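The Island Has Won

There are 1,582 households in Drendenville, and I would bet my good saucepan that more than half of them are organized around a slab. The slab is in the kitchen. It used to be called a counter, and it was pushed up against a wall, where it could be kept under control. Then someone dragged it to the middle of the room and named it an island, and we all started living on it.

I grew up with a kitchen table. It sat six, wobbled, and was bad at almost everything. You couldn't chop on it without the salt walking off the far end. What it did have was chairs, and once you were in a chair you were more or less stuck until the meal was over. My mother considered this its main feature.

When my husband and I moved here from Ukanville, the house came with an island and no room for the table. The agent patted the thing as if it were a horse. She told us we would be amazed at how much surface we had. 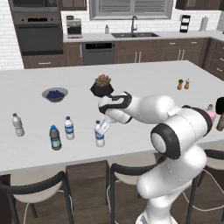
She was right, and I have been amazed for 3 years. I am amazed every evening at what has washed up. Mail, mostly. Library books, half a bike lock, the permission slip for a field trip that took place in November. A table gets cleared because people need to eat at it. An island never gets cleared, as there is always another eighteen inches of it farther down, and you just migrate. By Thursday we are having dinner on the part by the toaster.

My neighbor Tuulikki Tikkanen disagrees with me about all of this. She put in her island herself, over one long winter, and regards it as the best thing she ever did, with her children a respectable second. Her argument is that people gather at an island. They do gather, I'll give her that. They gather the way people gather at an airport bar, sideways on a stool, one foot on the floor, ready to be called away. I have had long talks at islands, but I have never had one with my shoes off.

She also says I'm simply messy. This is a low blow and I have decided not to look into it.

Still, the trade magazines are on her side, and so is the whole town of Urmont, where my sister-in-law went to look at new houses last spring. She toured 2 in one afternoon and came home talking about square footage the way other people talk about grandchildren. One of the islands had its own sink. The other had a second, smaller island next to it, presumably in case of overflow. Neither house had a spot where you could put a table without blocking a door.

What bothers me most is the whiteness. We have all agreed that the island should be white, or the color of milk with a bit of smoke in it, and that it should look like something you'd be laid out on. Every coffee ring is a confession. I spend more time wiping ours than I ever spent on the table, which was brown and kept its secrets.
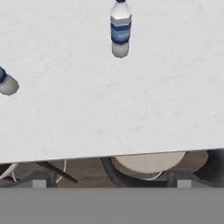

What the Table Knew

The old table came from a shop called Coetzee, long closed, and it cost my parents 34 dollars, delivered. It had a drawer at one end that stuck. In the drawer were birthday candles, a deck of cards missing the jack of clubs, and rubber bands that had fused into a single animal. We did homework there and were moved off it at five-thirty sharp, and the fuss over moving was how you knew supper was coming.

I miss the fuss. I miss having to ask somebody to shove over. At an island there is room for everyone to be doing something else, and so everyone is. My son eats standing up, like a cop. My husband reads the news at the far end, and I text him to pass the pepper.

I did suggest, once, that we saw ours in half. I was told it was structural, which I doubt, and that it was good for resale, which I believe. That seems to be the real case for the thing. We keep it nice for the people who will live here after us, so they can put their mail on it.

Meanwhile the table is in my brother's garage with paint cans on it. I visited it in the fall. The drawer still sticks. 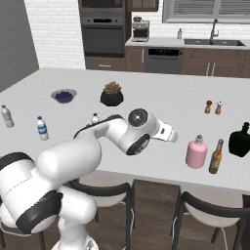
The kitchen island: plenty of surface, and always something on it.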